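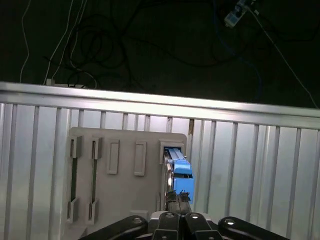 ## Putting up a slot board for small cards and cartridges

I love a slot board! Mine went up on a Saturday, and it has cleared more space on the bench than anything else I've tried. Everything slides in from below, so you can grab a piece without lifting the whole lot down.

**You'll need**

- a flat plastic board with slots or holders on it (mine is pale grey, from Mimlow)
- a metal panel to hang it on
- screws, a pencil and a small level
- a damp cloth

**Steps**

1. Wipe the panel and let it dry. If it's corrugated, find the ridges with your fingers, as the board needs to sit across them and not rock.
2. Hold the board up and mark the top edge. I set mine 36 cm above the worktop, which leaves plenty of room for your hand underneath.
3. Fix the top corners, check the level, then do the bottom ones. Don't overtighten — plastic cracks.
4. Try one piece first. Hold it low down by the thick end, line up the narrow part with the holder and push straight up. It should go in without a fight.
5. If it sticks, take it out and turn it round before you push any harder.
6. Fill the rest one at a time, with the pieces you use most nearest your good hand.

I've got 14 pieces to find homes for, so a second board is next. The Tillero ones are deeper and might suit the chunky cartridges — I'll add the measurements once it's up.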